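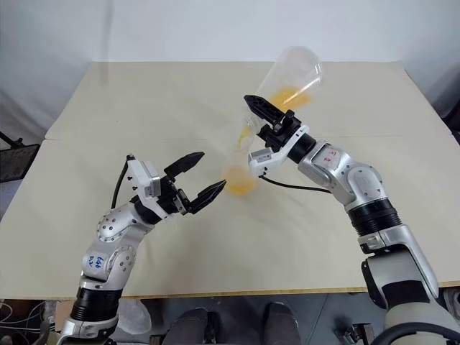 Landum cell, pouring task: right arm holding the tilted cup, left gripper open beside the receiving cup.

Landum Pouring Cell: Setup, Care and Data Card

Scope

This document covers the two-arm tabletop cell known as Landum and the recordings made on it. It is intended for operators who set up and maintain the cell and for users of the recordings who need to know the condition of the equipment. The control software is documented separately in the Lostik repository. Lostik release notes take precedence over this file where the two disagree on command names.

Contents of the release

The release contains 600 episodes of liquid handling with transparent vessels. Of these, 79 are held back for evaluation and are listed in the file heldout.txt. Each episode folder holds the head view, the joint positions of both arms, the gripper positions and a short operator note. Operator notes were typed at the end of each episode and have not been edited for spelling.

Cell layout

Both arms are mounted at the near side of the table, one at each corner, and reach inward over a pale tabletop. The background is plain and white. Each gripper has two black fingers and is carried on a white housing with a bracket. The gripper cable leaves the housing and returns along the arm.

The left arm carries handwritten marks in blue and the right arm carries handwritten marks in red. These marks are the reference for all service records. Do not clean them off with solvent. If a mark becomes hard to read, go over it in the same color and enter the change in the service log.

The tabletop is in two parts. The seam between them must be level to the touch before recording begins. A vessel set across a raised seam will lean, and the fill reading in the operator note will be wrong.

Maintenance record

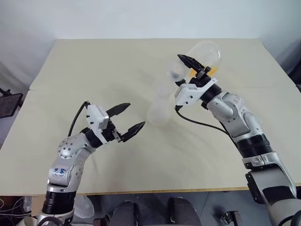

Mathebula Annex, December

The cell was returned to use this month following replacement of the right gripper cable and a full check of both wrists. The work was carried out by Hefin James and reviewed by Ji-hoon Woo. The previous cable had been routed with too little slack, and the wrist could not complete the full pouring turn without pulling on the connector. The new cable is longer and is allowed to sag between the housing and the forearm. Operators should not tie it down.

Work was also done on the left gripper. The fingers had stopped short of their full opening after a change to the limits file. The earlier limits were restored and the open position was saved again under the name open_wide. Episodes recorded with the wrong limits were removed before release.

The finger screws on both grippers were tightened and marked. They are to be checked again after every 125 episodes.

Startup procedure

1. Clear the tabletop and wipe it with a damp cloth. Dry it fully.
2. Confirm that the cable loops at the base of each arm are free of the joints.
3. Power on the left arm, then the right arm. Wait for both to report ready in Lostik.
4. Run the home routine at low speed with a hand on the stop button.
5. Open and close each gripper three times. Both fingers must move together.
6. With an empty cup in the right gripper, turn the wrist through the pouring angle and watch the cable for tension.
7. Place the receiving vessel and begin recording.

Gripper force

Closing force is set by a unitless value in the Toltadura settings file. The value for clear plastic cups is 400. A higher value bends the wall of the cup and changes the shape of the rim during a pour. A lower value allows the cup to slide as the weight shifts. Other vessels require their own value, which is to be found with the vessel empty and then recorded under its own heading in the file.

Liquid near the equipment

Fill vessels away from the arms. Liquid on a finger may be wiped off between episodes. Liquid on a housing, a wrist or a cable connector requires the cell to be powered off and the part inspected before work continues. The incident must be entered in the service log even when no fault is found. Sweetened liquids leave a film on the fingers, and the fingers must be washed at the end of any session in which such liquids are used.

Known limitations

Clear vessels are difficult to outline against the pale tabletop, and no vessel outlines are supplied. Liquid level was judged by eye and should not be treated as a measurement. Parts of the operator's seat, loose cables and other items near the table may appear in the head view. No attempt was made to mask them.

Episodes recorded before the cable replacement show a slightly smaller wrist angle at the end of the pour. They carry the tag cable_old in the episode index.

Reporting faults

Faults in the cell are reported in the service log with the arm color, the joint and the last command sent. Errors in the recordings are reported through the issue page of the Landum repository, with the episode number in the title. Requests for changes to the limits file go to Ji-hoon Woo.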